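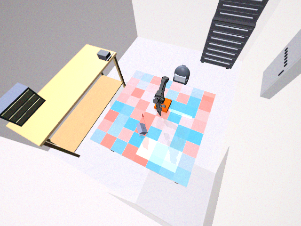

Drallow Hall – monthly safety walk-through, Tuesday, August 11, 2026

Fire exits: OK. Back door sticks a bit, I had to give it a good shove.
Extinguishers: OK, all tagged in March.
Smoke alarms: kitchen one chirping again! New battery in, will check next month.
Stacking chairs: 40 checked, two with wobbly legs (taped and out by the bins, please don't rescue them).
First aid kit: low on bandaids, and who keeps pinching the tweezers?
Hot water: too hot at the kitchen sink – I've rung Mostier.
Car park light: still out.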